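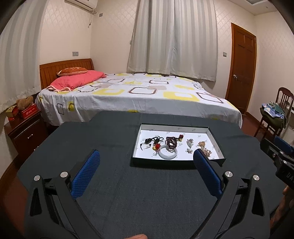 Page 20

## Section 3: First pickups with the hand-held pair

Before starting, finish the linkage check in Section 2. Both Grallix grippers should open and close without sticking.

1. Spread a plain, dark cloth over the table and pull it flat.
2. Set a shallow box or box lid on the cloth. Leave room in front of it for the finger tips.
3. Lay out small items such as brooches, beads and a bangle. Keep some space between them.
4. Hold one gripper in each hand with the fingers open.
5. Bring the blue pads in on both sides of one item and close slowly. Stop at first contact, then add a little pressure.
6. Lift straight up, hold for 3 seconds, and set the item back down.

**Note:** Cords and strands of beads are harder than rigid pieces. Leave them for last.

**Caution:** Do not practice on anything you can't replace. The pads are soft but the arms behind them are not, and a pin clasp can cut a pad.

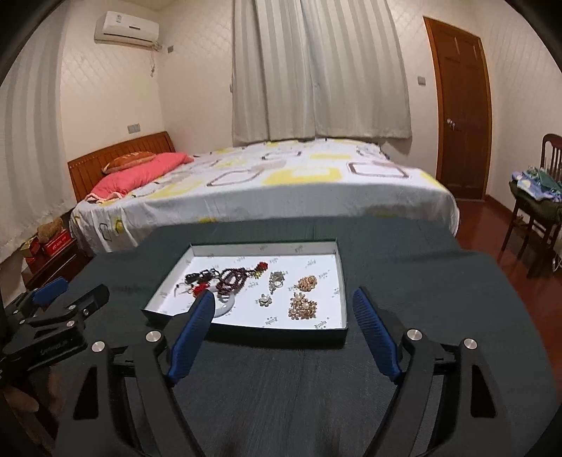

7. Repeat steps 5 and 6 until you have done 20 lifts with each hand. Write down every drop in the Wondale log sheet, along with the item and the hand used.
8. Check the pivot screws. If one has backed out, tighten it until the play is gone and the arm still swings freely.
9. Wipe the pads with a dry cloth. Replace them after 2,000 closings, or sooner if the ridges look worn.

**Note:** Builds with the older Janitz springs close harder. Czesław Grabowska's fix is to move the spring to the outer hole, then repeat step 5 with a rigid item.

Go on to Section 4 to set the closing limit.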